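Rereading with the lights on

I finished the last of my January pile this week, three months behind schedule, and I'm so glad I didn't give up on it! The book is The Salt Ledger, a short history of the women who kept the accounts at the Vilela fish canneries, and I read the final 70 pages in one sitting with a cup of tea going cold next to me.

It's a small book (put out by Orkodach, who do these lovely squat paperbacks with the wide margins) and I only picked it up when my friend Man-lok Yuen pushed it into my hands and refused to tell me what it was about. I thought I was in for a lot of herring. There is a lot of herring. But mostly it's about handwriting, and who gets to sign a page, and a bookkeeper called Tresent who initialed every sheet in green ink for 35 years and whose name doesn't appear once in the company's own anniversary volume.

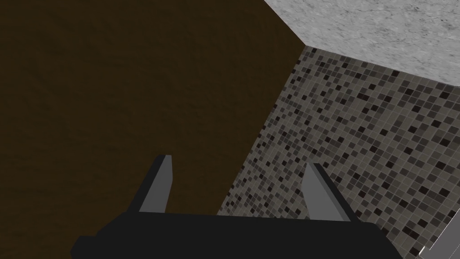
Adalberto Bragança
2018-04-11

The chapter on the green ink is the one I keep going back to. The author went through 1,149 ledger pages to follow those initials, and you can feel the excitement building as the sums get bigger and the handwriting gets faster. There's a wonderful bit where Tresent corrects the owner's arithmetic in the margin, very politely, and then does it again two weeks later, slightly less politely. I laughed out loud on the bus.

I did get a little lost in the middle. There are a lot of cousins, and most of them share a first name, so I ended up drawing a family tree on the back of my library receipt. If a second edition comes along, please, a family tree at the front! And the maps are tiny. I had to take my glasses off and hold the page up to my nose to find the harbor.

Still, what a treat. It got me looking at the shelf where I keep books like this, the ones about people who did the work and stayed out of the photographs, and there are 40 of them now, counting the two I lent out and will probably never see again. I want to write about more of them here. The lighthouse one for sure, and the one about telephone operators that I've owned since college and have only read the first half of (twice).

Next up is Neturent, a novel this time, set in a weaving town. Man-lok says the first chapter is slow and the second one is perfect. I've read the first and I didn't find it slow at all, so we're going to have words. If you've read it, leave me a comment, but no spoilers past the flood please!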